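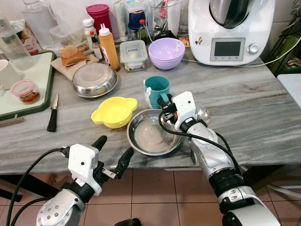
Gripper swap notes, two-arm kitchen bench (thread)

1/ Finished the first pass of the Geken vs. Pluko finger comparison. Same arms, same controller, same counter. Only the fingers and the grip settings changed between runs. Posting the results here before they go in the lab log.

2/ Scope: 506 grasp attempts, split evenly between the two finger sets. Mug, bowls, spoon, paring knife, squeeze bottle, a few jars. Counter left crowded on purpose. A clean table makes every gripper look good.

3/ Geken fingers are stiff and narrow at the tip. Pluko fingers flex along the length and are wider at the contact face. Both bolt to the same housing, so a swap takes 6 minutes including the zeroing routine.

4/ Mug from the handle side: Geken wins. A narrow tip gets through the handle and closes on it without touching the body. Pluko needs a wider approach and hit the handle often enough that I moved its pregrasp point back.

5/ Shallow steel bowl by the rim: Pluko wins. The stiff tips contact at one point and the bowl pivots as soon as it leaves the counter. The flexing ones spread the load and the bowl stays close to level.

6/ The yellow bowl with the ear handles was easy for both. I'd drop it from the set, but it is a useful check that calibration hasn't drifted. If either finger misses the ear, stop and rezero.

7/ Spoon flat on marble is still the worst item. Neither finger set gets under the handle reliably. Best method so far: press down on the edge of the spoon's bowl with one arm to tip the handle up, pinch with the other. Slow, and it marks the fingertips.

8/ Paring knife: handle grasps only, blade pointed away from the operator. The planner rejects any approach that crosses the blade. That costs cycle time and I'm leaving it that way.

9/ Squeeze bottle is a force problem more than a geometry problem. At default force both sets dent it. I cut the force limit until the dent went away, then went up one step for margin. Pluko tolerates a sloppier setting.

10/ Controller: Paquette, stock firmware. Force readings are usable once the arm has been running a while. For the first few minutes after power-up they wander. Warm-up is now 24 minutes before any logged run. Probably more than needed.

11/ Camera: Okden, mounted at the head. Color is fine. Depth is poor on the steel bowls and bad on clear plastic. The appliance lid gives false depth too, but it sits at the back and nothing needs to be picked there.

12/ Workaround for steel: take depth from the marble next to the bowl and fit the rim from the color image. Gets within 3 mm on most tries. Clear containers are still unsolved. I tried the same trick and the edge fit jumps to whatever is behind them.

13/ Cable routing matters more than I expected. The gripper cable runs outside the arm. Too little slack and it pulls at full wrist rotation. Too much and the loop catches on tall items. I lost over a day of runs to a connector that had backed out partway.

14/ Someone asked about mixing sets. Yes, one of each is the next test. Stiff on one arm, flexible on the other, planner picks the arm by item. The downside is reach: the arm with the right fingers is sometimes the one on the wrong side of the counter.

15/ Not tested: anything filled, anything wet, jar lids, the cloth. Cloth needs a different grasp planner and I don't want those numbers mixed in with rigid items.

16/ Settings if you're reproducing: default close speed, force limit set per item, rezero after every finger swap, pregrasp offset stored per finger set. Don't share offsets between sets. I did that once and spent an afternoon blaming the camera.

17/ Mixed-set runs start in June. Will add to this thread when there is a table worth posting.

Home Threads Media Search Log in
Contact | Terms | Copyright | Back to top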